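Fórum Vozes do Coro > Música sacra e litúrgica > Encontros e festivais

Tópico: Encontro de coros paroquiais em Bornby – quem vai?

Siv Rønning
15 de julho de 2024, 08:14

Bom dia a todos! Saiu finalmente o programa do encontro de Bornby e estou que nem posso. São 32 coros inscritos, quase todos de paróquia, e o sábado à noite termina com toda a gente a cantar junta na igreja grande, sem palco, cada coro no seu lugar da nave. Fiz isto uma vez em Skunton, éramos muito menos, e ainda hoje me arrepio quando me lembro do Sanctus a vir de trás.

O nosso coro vai com 4 peças: um Kyrie a três vozes, o salmo 121, um hino mariano em português e uma Ave Maria de Geert Groen, que é o nosso organista e escreveu-a para a festa da padroeira (Geert, se leres isto, a linha dos contraltos continua impossível no compasso 19!).

Queria saber quem mais vai e o que levam. E se alguém já tem ideia de como vão ser os ensaios conjuntos, agradeço, que o programa só diz "tarde".

Czesław Pawłowska
08:52

Vamos nós! Dezoito pessoas, se o tenor que anda com a garganta apanhada recuperar. Levamos sobretudo gregoriano e um motete. O ensaio conjunto é logo depois do almoço, telefonei para a paróquia e disseram-me duas e meia na cripta. Levem casaco, mesmo sendo agosto. A cripta é uma delícia para a voz e um frigorífico para os pés.

Para quem vai pela primeira vez, o que costumo pôr no saco:

1. Partituras em duplicado, as da missa e as do concerto, separadas por um elástico. A capa preta fica sempre à mão.

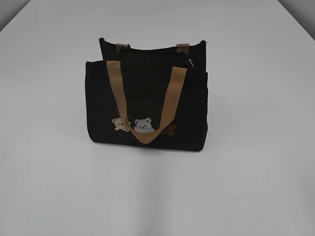

2. Garrafa de água com tampa de rosca, porque dentro da igreja não há onde pousar um copo.

3. Lápis. Lápis a sério, com borracha. O maestro do encontro muda as respirações todas à última hora.

4. Sapatos que não façam barulho na pedra. A procissão de entrada passa pela nave inteira em silêncio e ouve-se tudo.

Bogumił Walczak
09:30

Vou ser eu o desmancha-prazeres. Gosto do encontro, fui três vezes, mas este ano acho que cresceu demais. Com 32 coros, cada um canta duas peças no máximo durante a tarde e depois fica horas sentado. E misturar concerto com vésperas faz-me confusão. As vésperas são oração. Da última vez houve palmas depois do Magnificat, e eu só queria enfiar-me debaixo do banco.

Siv, cuidado com as 4 peças, confirma se vos deixam cantar todas.

Siv Rønning
09:47

Ai, as quatro vão mesmo cortadas para duas? No formulário pediam "até quatro". Vou escrever-lhes já. Se for verdade fico com o salmo e a Ave Maria, e o Geert vai ficar insuportável de contente.

Quanto às palmas, percebo o que dizes, mas confesso que não me incomodam tanto. Foi gente que vinha da rua, que se calhar não entrava numa igreja há anos, e ficou comovida.

Aleksandra Cieślak
10:20

Olá! Canto no coro da casa, em Bornby mesmo, por isso posso ajudar um bocadinho :)

O formulário diz até quatro porque os organizadores escolhem entre as que cada coro manda. A regra é duas à tarde, e alguns coros fazem uma terceira na missa de domingo. Siv, pede já a missa, que ainda há lugares na comunhão!

Bogumił, este ano as vésperas estão separadas do concerto, com meia hora de intervalo e o padre a dizer umas palavras antes. A folha do povo traz escrito que não se aplaude. Vamos imprimir 400 e espero que cheguem.

O nosso órgão também está de volta! Passou o inverno desmontado, com os tubos espalhados pela sacristia, e a oficina Kozłowski acabou a afinação na semana passada. Os registos de flauta estão uma maravilha. Quem for organista e quiser experimentar, sexta ao fim do dia a porta da tribuna está aberta. 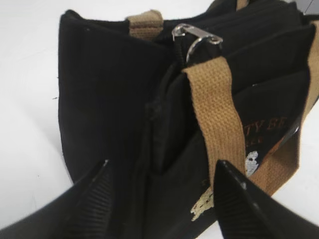

Só peço que avisem antes, porque a escada é estreita e não cabem lá em cima mais de cinco pessoas sem alguém se sentar na pedaleira. Já aconteceu, e foi durante a homilia.

Geert Groen
11:05

Li, Siv. O compasso 19 é perfeitamente cantável, basta respirar no 17 como está escrito.

Aleksandra, sexta contem comigo! Qual é a extensão da pedaleira? E o temperamento ficou igual? Ouvi dizer que queriam mudar e tenho medo pelo motete do Czesław, que vive naquelas quintas abertas.

Aleksandra Cieślak
11:31

Pedaleira até ao fá. Temperamento igual, fizemos questão. Houve uma discussão feia na paróquia por causa disso, mas os cantores ganharam!

Bogumił Walczak
12:10

Pronto, com as vésperas separadas já fico mais sossegado. Continuo a achar que vinte coros chegavam. Alguém sabe onde se dorme? O seminário estava cheio da última vez e acabei numa pensão em Grakley, com autocarro às seis da manhã.

Czesław Pawłowska
12:26

Discordo dos vinte, Bogumił. Os coros pequenos são sempre os primeiros a ficar de fora quando se corta, e são os que mais ganham em vir. O nosso nunca tinha saído da aldeia antes de Bornby.

Dormir: o seminário ainda tem camaratas, é ligar de manhã. Nós ficamos lá.

Aleksandra Cieślak
12:58

Confirmo as camaratas. Também há famílias a receber coralistas, e eu própria tenho um sofá-cama. A vila tem 3000 habitantes, vai tudo a pé, ninguém precisa de Grakley para nada!

Siv Rønning
13:40

Responderam-me! Duas à tarde e a Ave Maria na comunhão de domingo. Estou aos pulos na cozinha. Geert, vou marcar ensaio de naipe só para os contraltos, e tu vens explicar-lhes o 17 pessoalmente.

Bogumił Walczak
14:02

Parabéns, Siv. Aleksandra, o sofá-cama ainda está livre? Sou baixo, mas ressono afinado.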